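3.2 Equipment planning and replacement costs
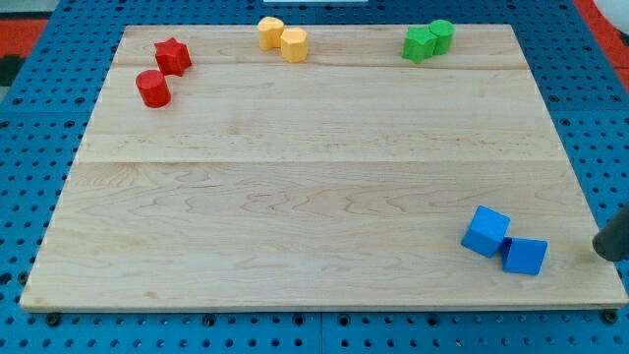

Figure 4. Colour-sorting task on the wooden work board, with red, yellow, green and blue blocks in matching pairs.

The sorting task (Figure 4) was used as the reference case for the budget. It needs very little in the way of props, so nearly all of the spending falls on the arm, the gripper and the mounting surface. We priced the task at two sites, Pranham and Trarkcombe, using the same parts list at each.

Mounting was costed first. A perforated base lets the board be refitted in a known position, and both sites had already lost time to boards fixed with clamps. Pranham reported 24 hours of realignment over the trial period, all of it charged to the project as technician labour. The bolted arrangement costs more to buy, but it was cheaper at both sites once that labour was included.

Gripper fingers were treated as consumables. The Ikholm finger set was quoted at $73 a pair and the Demchenko set at $98. Trarkcombe ran both and logged 233 operating hours before the first replacement, which was an Ikholm pair with a worn tip. One failure is not enough to rank the two suppliers – we therefore budgeted at the higher price and carried two spare pairs per arm.

Toy blocks were bought locally at each site and entered under general supplies. Their cost is small, but shape matters for planning. Star-shaped pieces and cylinders present different contact surfaces to the finger, and a gripper chosen on the strength of cube trials alone may have to be replaced when the task is extended. We recommend that the full set of shapes be on hand before any purchase order is signed.

Freight and customs charges were left out of the site comparison and are reported separately in Section 3.4. The quotations were collected by Vilhjálmur Stougaard in December and have not been adjusted for later price changes.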